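**From my corner of the button box**

Well, the spring swap has come and gone, and my feet have only just forgiven me. We set up at the hall in Cindach on Saturday, May 12, 2018, and I came home with fewer dollars and more tins than I'd planned. My main find was a card of early plastic coat buttons, deep cherry red, six still sewn on with the original thread. I paid $30 for the card and would've gone higher if the seller had looked me in the eye a second longer!

So this month I want to talk about testing plastics at home, which keeps coming up at the tables. The old standby is hot water. Run the tap until it's good and hot, hold the button under it for 20 seconds, then give it a sniff. Casein has a smell like wet wool or burnt milk (my sister says old cheese), and Bakelite has a sharp chemical smell you'll never mix up with anything else once you've had it in your nose. Celluloid smells like camphor, the stuff in old-time chest rub. Please don't use a hot needle on celluloid. It can catch fire, and even when it doesn't, you've put a hole in a button that got along fine without one for most of a century.

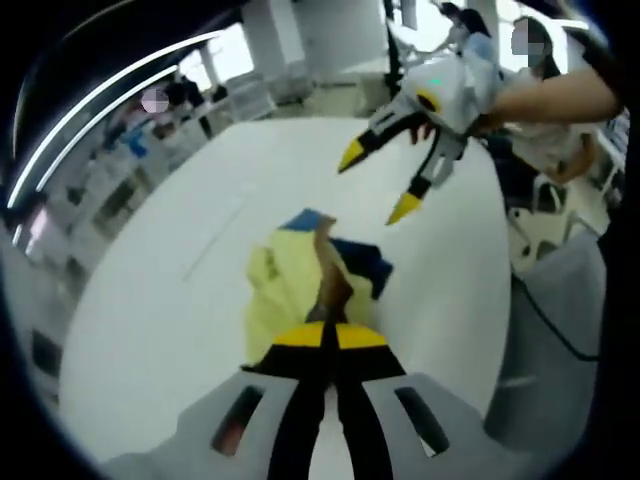
Jean Drummond wrote in after the last issue to say that she skips the water altogether with casein, and I think she has a point. Casein soaks up moisture and can craze or warp if you leave it sitting, so she rubs the button hard with her thumb until it warms up and smells it right then. I tried it on a few strays from my junk jar. It took a lot of rubbing, but I did get the smell on two of them. The third smelled like my thumb.

Now for storage, which I've been bad about for years. Celluloid needs air. If you keep it shut up in a tin it gives off fumes, and those fumes will rust the metal shanks on everything else in there and then start in on the other celluloid. I lost a lovely pair of glow buttons that way. Mine now live on acid-free card in a drawer with the back left open, well apart from the brass and the steels. Kerttu Lahtinen gave me a stack of her old cards when she switched to trays, and I'm still working through the 100 or so stitches I owe them... okay, more than that. 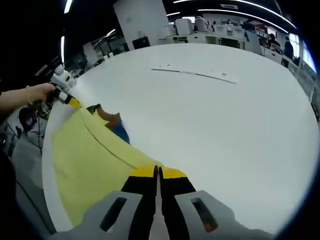
Should you wash old buttons before putting them on a card? Most of the time a soft dry toothbrush is plenty, and wood, fabric, celluloid and anything with glued paste should stay away from water completely. Glass can take a quick wipe with a damp cloth if it has a plain self shank, as long as you dry it right away.

A few odds and ends. Vilja Vainio is looking for small black glass with a silver luster, any animal, and she'll trade from her china calicoes. Elsa Hakala still has somebody's magnifier from the swap (green handle, scratched), so give her a call if it's yours. And if you have a duplicate of the large pressed horn with the fern, talk to me before you talk to anybody else. I've got good trades!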